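Gorkdale Sourdough and Home Baking Board
Thread: Rye starter gone sluggish since the cold set in
Started November 2020

ryebread_naz
Okay, bakers, I need opinions! My rye starter was a monster in August, doubling before lunch, and now it takes all day to crawl halfway up the jar. Same flour (the Özkan dark rye), same water. The kitchen sits at 64 at night. Do I feed it more or less? I have a big loaf promised for the weekend and I'm dying to get the lift back.
– Nazmiye Tatlı

crumbshot48
Less often! Feeding a cold starter on a summer schedule just thins it out. Wait until it peaks, then feed. Mine went from sad to roaring in 3 days that way.

Prisitz_Oven
Disagree with crumbshot. Keep the schedule and fix the temperature. I put my jar in the oven with only the light on, and it's a whole different animal in there – bubbles right to the lid.

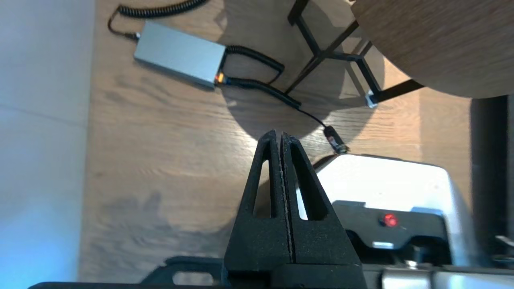

The other half of it is water. I use mine warm from the kettle and tap mixed, never straight from the tap this time of year. Rye loves it. Go 25 grams of old starter to 50 and 50 and see what you get by bedtime.

crumbshot48
Oven light got mine to 95 and it smelled like nail polish. Depends on the bulb, so put a thermometer in there first.

Prisitz_Oven
Fair, mine has a weak bulb. Crack the door if it runs hot.

laerke_th
Team warm spot here too, but I wrap the jar in a wool hat and stand it on top of the fridge. My grandmother did the same and her rye was the best bread I've ever eaten, dense and sour and gorgeous with cold butter. Also, try a stiffer mix! It holds its shape so much better.
– Lærke Þrastardóttir

ryebread_naz
Stiffer mix plus oven light, trying both tonight! Crumbshot, if it flops I'm going your way next. Does anyone scald part of the flour?

laerke_th
Always. A fifth of it, boiling water, leave it overnight with a plate on top. You'll never go back.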